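Week 2: Borders and Why They Matter

Welcome back! Last time we got through bases and stakes, so now we reach my favorite part of the whole course – the border. A basket side is only a row of uprights held in by weavers, and until the ends are locked down, it can all work its way loose.

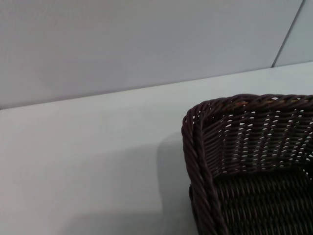 Plukthorpe Department of Craft and Material Studies

Terms to know before lab:
Stake – an upright that the weavers pass around
Weaver – the strand that travels side to side
Waling – three or more weavers twisted in turn, very strong
Randing – plain over and under with one weaver

Soak your stakes well before you bend them (the thick ones need longest), and kink each one just above the last row. I love this step! You can feel the rod give without cracking.
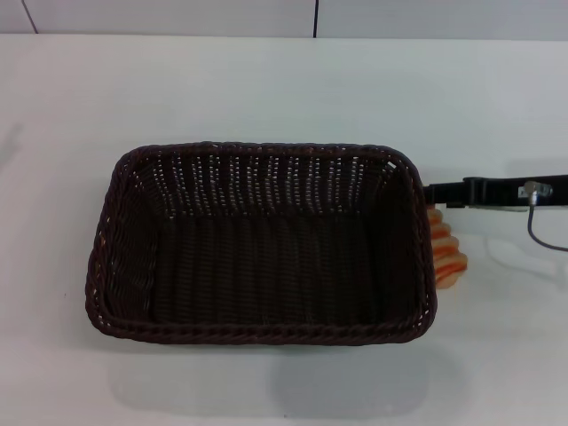
Then tuck every end behind its neighbor and trim on a slant. Leave the trimming until the border has dried, or the ends may shrink back and slip out.

Reading: Grislow Handbook, page 79, and the Nutsugah packet. Bring side cutters, a bodkin and your notes on waling. Lab opens at 2 in September.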